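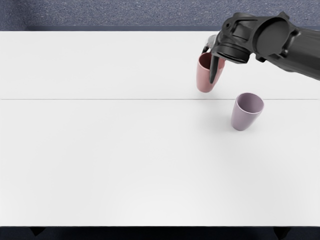 Kirsten Landry objected, during review of an earlier version of this guide, that most departments price the arm first and discover the cost of everything else after the purchase order has been signed. The steps below have been reordered accordingly.

How to Prepare an Equipment Request for a Manipulation Cell

Step 1. Define the task in one sentence. "Place one cup inside another" is sufficient. Requests that state only "general research use" will be returned to the applicant.

Step 2. Plan the simulation stage. Applicants should build the table, the arm and the objects in simulation before requesting quotations. Enter software licenses and workstation time on separate lines of Form B. Allow 60 working hours for model setup and record the name of the person assigned.

Step 3. Select the hand. Compare at least 2 types on the same task. A hand that closes on a cup by its rim and a hand that wraps around its sides have different clearance needs, and the difference affects the mounting height and the size of the table.

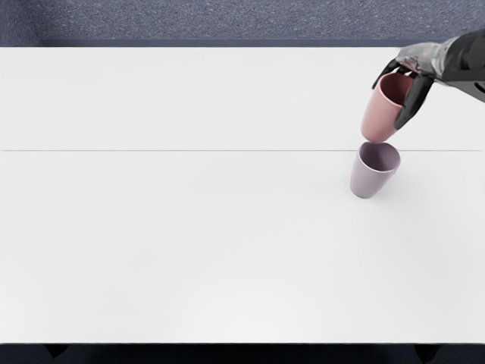
Stacking task in simulation: pink cup held over the lavender cup.

Step 4. Request quotations. Obtain written quotations from Tellonar and Groller for the arm, the hand, the controller and the mounting plate. Each quotation must show delivery, installation and training separately. Bundled prices cannot be compared and will not be accepted.

Step 5. Budget for the site. Include the table, floor anchoring, guarding, electrical work and spare fingers. A reserve of $3000 must be shown for site work, even where the room already has suitable power.

Step 6. Estimate the cost of ownership. Use a service life of 5 years. Maintenance contracts that begin after the warranty period are to be entered in the year in which they are first payable.

Submit the completed form to Gifty Dankwa by the end of March. Questions on site work should be directed to Kwabena Odoi.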